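About Binora

Binora began with Kelly Garside and Lacey Furnival teaching one borrowed arm to put away a cup, and we are still, at heart, people who like showing a robot how a thing is done. There are 30 of us now in Grotetby, plus a small second workshop in Flunham that opened in July.

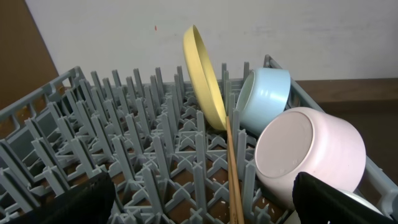 Our teachers guide the arm by hand or steer it from a desk across the room, and every move they make becomes a lesson for it to learn from. Brenda Hulme, who leads the teaching team, likes to start newcomers on kitchen chores — they're familiar, and full of small decisions. A pink bowl on its side in the rack asks for a different approach than a plate standing up between the pegs, and chopsticks are a whole afternoon's practice. We're patient about it, and we do love visitors, so please write to Dorothy Mapplebeck if you'd like to come by and have a turn at the controls.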